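Home | Syllabus | Notes | Labs | Staff | Log in

Robot Manipulation Lab
Handout 2: Comparing fingertips on a two-arm cell
Y. Bai, G. Barta. Revised 2/3/21

1. Purpose. You will compare two sets of gripper fingertips, the Brotasa flat pad and the Clirnley curved pad, on the same bottle-handling task. Arms, controller and gains stay fixed. Only the fingertips change between runs.

2. Background. A parallel gripper touches a cylinder along a line on each finger. A lying bottle can roll about that line as the fingers close, and the neck is a poor place to resist it because the center of mass sits well back in the body. Curved pads widen the contact but tolerate less error in approach angle. Glass adds a second problem: clear bottles return sparse depth data, so the grasp height has to come from the table plane plus a known radius.
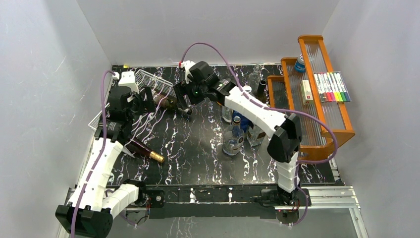 Cable slack is the third source of error. A loop that pulls tight near the end of the wrist range shows up as a side load in the force estimate and can be mistaken for contact. Move each arm through its full range by hand before the first run and record the offset at both ends.

3. Procedure. Run 30 trials per fingertip set. Use the same start poses, listed in the Correia log sheet. Score a trial as a success if the bottle is held clear of the surface for 2 seconds. Score slip and missed approach separately.

4. Reference data. Last July's section logged 213 usable trials. Most failures with flat pads were rolls during closing; with curved pads, missed approaches.

Reports go to D. Baumgartner. Include the raw log.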